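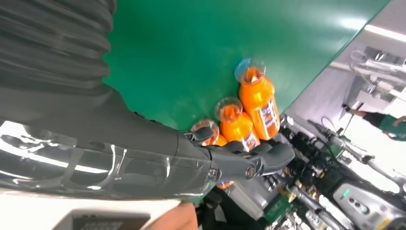 Gripper on the nearest juice bottle, green table, the usual jungle of cables and motors behind it.

So I promised a few of you a proper post on how I look after the bottle cell, and then April happened and I wrote nothing. Sorry! Let's get into it.

The juice bottles are my test bottles. I like them for this job, partly for the shape and partly for the clear caps, which catch the overhead lights and upset anything that relies on a camera. If the arm can live with those, it can live with most of what Zorica Vasić puts on the table (she is not gentle with me).

Setup always starts with the wrist camera. I clean the little lens with a dry microfiber cloth, then jog the arm out over the table and check the view at 2 heights. Low first, fingers down near the base of a bottle, then a hand's width up. If the fingertip sits where it sat last time, great, move on. If it has crept sideways, the bracket screws have worked loose again and I get the small hex key out. I did the screws up with thread locker last year and they held for ages, so I got lazy about checking. Don't do that.

Next is the sleeve, the ribbed one that goes over the arm. It collects grit down in the folds, and you won't find it by looking. Run a finger along each fold with the arm stretched out, then bend the arm and do it again, power off both times please. Ours came from Hareo and the first one split along a fold after we clamped it too tight. The replacement I left a bit slack, and I can still turn it by hand. Biljana Tomić thinks it looks sloppy. It does! It also hasn't torn.

Then the gripper, which takes most of my morning. The joint pin on the side gets a wipe and one small drop of light oil, and I mean one, then I open and close the fingers 30 times with nothing in them and wipe off whatever comes out. After that I listen. A dry joint ticks. A joint with juice in it makes a sort of soft, sticky sound right at the start of the move, and if I hear that the finger comes off and gets washed in warm water with dish soap. I've tried fancier cleaners and they left a film that made the bottles slide.

Grip force is where everyone wants a number from me, and I hate giving one out because it depends so much on the bottle. What I do is start silly low, hook the fingers around the lower part of a bottle, lift, and watch for slipping. Then one step up, and again. I stop at the first setting that holds and add 2 steps. Full bottles only, by the way. I tuned it on empties once and spent the rest of the day mopping.

Bottles go in a diagonal row and close together on purpose. Anybody can pick up a bottle standing on its own. Picking the near one without bumping its neighbor tells you whether the approach angle is any good, and ours wasn't until I rewrote waypoint 13 and brought the hand in lower.

Still on my list: new fingertip pads (Ludex keeps changing the delivery date), a cable tie that rubs on the base, and relabeling the spare fingers, which are both marked "left." If you have a pad material that copes with wet plastic, leave me a comment, I'll try pretty much anything.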